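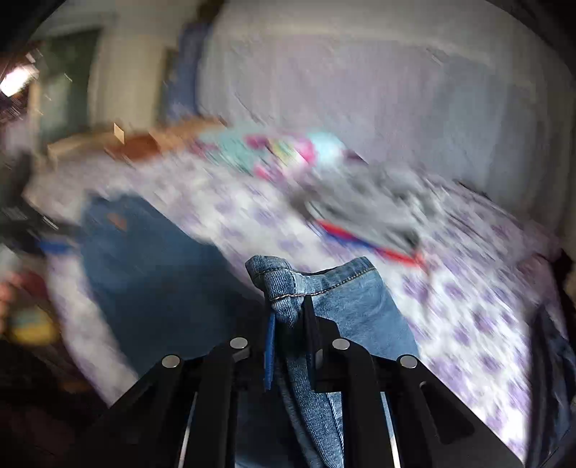 Figure 3. Faded denim item lifted by a folded, topstitched part of the cloth, over a bed used as the sorting surface. A second, darker pair of jeans lies spread on the sheet.

4.2 Denim on the bed

Bed sorting was the most common layout in the Ullthorpe homes. Not the table, not the floor. People tip the clean laundry onto the bed, spread a few things out, leave the rest in heaps, then work from whichever side they happen to be standing on. We had expected more use of chairs. Violeta Valdebenito's earlier notes from Fulov say much the same, although there the beds were narrower and the heaps got taller.

Denim gets treated differently from the other garments. Three points from the coding.

First, where it is picked up. Thin cloth gets grabbed anywhere. Denim mostly gets grabbed at a seam or a folded corner, where the layers stack up and there is something to hold on to. Figure 3 is typical of what we coded as a "thick-point" lift: the cloth is doubled over at the top, a seam with orange-tan topstitching runs across it, and the rest drapes down in creased folds. Of the 868 denim lifts in the set, thick-point lifts were the largest group. Mid-panel lifts came second. We did not split waistband from hem in the first pass and probably should of, see Section 6.

Second, color. Households that own several pairs sort them by shade before folding – light with light, dark with dark – even when everything goes in the same drawer afterward. The two shades in Figure 3 are easy to tell apart, a faded medium blue and a darker one. Coders had little trouble with cases like this. Black against very dark blue was much worse and accounts for most of the disagreements between the first coder and Endang Yusof, who did the second pass in September.

Third, spreading. Jeans are often laid out flat before anything else is done to them, legs more or less together, and only then folded in half lengthwise. They are seldom laid square to the bed. The darker pair in the figure lies diagonally, and diagonal was the usual code for spread jeans across all 32 homes. Participants who were asked about it said they didn't notice, or said they straighten things out during the fold anyway. One said square was "for ironing." We report these answers but didn't code them.

The sheet matters more than we planned for. A printed sheet, like the white one with purple motifs in Figure 3, makes small pale items hard to find, and in the interviews people complained of socks lost against the pattern until the bed was stripped. Jeans are not affected. Gray and other plain garments fall somewhere in between. Sheet pattern was added as a variable after the first 9 homes, so these had to be recoded from the pictures, wich took longer than the original coding.

Heaps. A crumpled garment was coded as "heap" if no edge of it lay straight and it had not been spread out. The rule is crude. Straps and belts lying at the edge of a heap were coded separately, following the Benítez scheme, with no attempt to decide what they belong to. The Vodik scheme attaches them to the nearest garment and we found this gave too many wrong pairings on a crowded bed.

Overall, 2363 garments were coded on beds. Denim is a modest share of these but takes up a lot of the surface, and several participants said they fold it first just to get the room back. Others leave it to last – too heavy, too stiff when line-dried. We see no clear split by household size. Order of folding is taken up again in 4.3, together with towels, where the pattern is a good deal more regular.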